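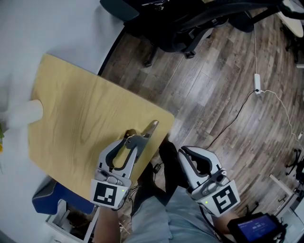
# Conductivity probe rebuild, bench notes, June

Continuing from the last entry. The Beker board is back on the bench with the new front end. Goal for this round: a stable reading in tap water and in the Molel creek sample, same probe, no re-trim between the two.

**9:20** Power-up on USB, nothing attached to the probe header. Idle reading 2 counts, steady. The old board sat much higher than that with the header open, so the guard trace is worth keeping.

Probe is the second Oltham body, stainless pins, heat shrink replaced. The first one leaked at the cable entry and is in the scrap tray. Do not reuse it. The pins look fine but there is water under the epoxy and the readings wander for an hour after it comes out of the beaker.

**9:45** Resistor substitution before going anywhere near water. Fixed resistors across the header, five minutes each, logging on. The 100 ohm part gave a clean flat line. The higher values were flat too, with slightly more spread, as expected from the divider. Swapped the leads and repeated. Same result either way, so the drive polarity switching is symmetric enough for now.

Firmware note: the settling delay is still hard-coded in `read_pair()`. It should move to the config block with the other timing values. I changed it in three places today and missed one the first time, which cost a good half hour. Symptom was alternate samples reading low. If you see a sawtooth in the log, check this first.

**10:50** Tap water, room temperature, probe clamped at the mark. Reading settled at 564 counts and stayed within a few counts of it until I moved the beaker. Stirring pushes it up briefly. Bubbles on the pins push it down and it stays down until they are knocked off. Tapping the probe body twice against the glass clears them.

**11:15** Creek sample from the Molel jug, shaken, then left to stand. First reading 231 and falling slowly. Rinsed the probe in distilled, shook it off, tried again and got the same starting point with the same slow drop. Went back to tap water and it returned to where it had been. So the drift belongs to the sample or to temperature, and the probe is probably OK. The jug had been in the fridge and I did not let it come up to room temperature. That is the obvious suspect. Repeat after lunch.

Things wrong with the setup so far:

- Temperature sensor is logged but not applied. The correction function exists and is never called.
- Header pins on the board are labeled on the underside only. Once it is in the case nobody can tell drive from sense.
- The cable tie on the strain relief is pulling the shield sideways. Needs a proper clamp.
- Log file timestamps reset on every power cycle.

**1:30** Creek sample again, at room temperature this time. Drop is gone. Starting value was higher than this morning and it held flat through a long run. Good enough to say it was temperature. Turned on the correction with the standard coefficient and ran the cold portion again (I had put half back in the fridge). The corrected values line up with the warm run to within the noise at first, then sit slightly high as it warms. The temperature sensor lags the water because it is potted in the thick end of the body. Options are to wait longer before taking a reading or to move the sensor down near the pins. Waiting is free. Will document it as a minimum soak time and leave the mechanical design alone for this revision.

**2:40** Interference check with the Kaufmann pump running in the same beaker. Noise goes way up, over 100 counts peak to peak at the worst position. Moving the pump to its own supply fixes nearly all of it, so it is a ground path through the water and has little to do with the motor brushes. For the field unit, the pump and the probe should never be on at the same time. Added a lockout in the main loop: pump off, wait, read, pump on. Ran it through a couple dozen cycles and the readings match the no-pump case.

Side effect: the pump now starts and stops far more often than it used to. No idea what that does to its life. Check the data sheet before this goes in the build guide.

**3:30** Documentation. The current guide tells people to calibrate with the probe dry and then in tap water. That is not a calibration, tap water varies from building to building. Rewrote the section to use the fixed resistors first, then one bottled standard solution. The resistor step also catches bad solder joints on the header, and it can be done before the probe is even assembled. Draft is in the shared folder under `probe/cal_v3.md`. Still needs a wiring photo and a parts list with the resistor tolerance called out.

Also removed the paragraph on the old two-wire version. Anyone who still has that board should stay on the previous release of the guide.

**4:15** Left running overnight: probe in the warm creek sample, beaker covered with film to cut evaporation, pump disconnected, one reading a minute. Laptop sleep is disabled. Please leave the USB hub plugged in.

To do next:

- Pull the overnight log, plot against temperature
- Move settling delay to config
- Relabel header on the top silkscreen
- Order shield clamps, the small size
- Second Oltham body: check the cable entry for leaks after the long soak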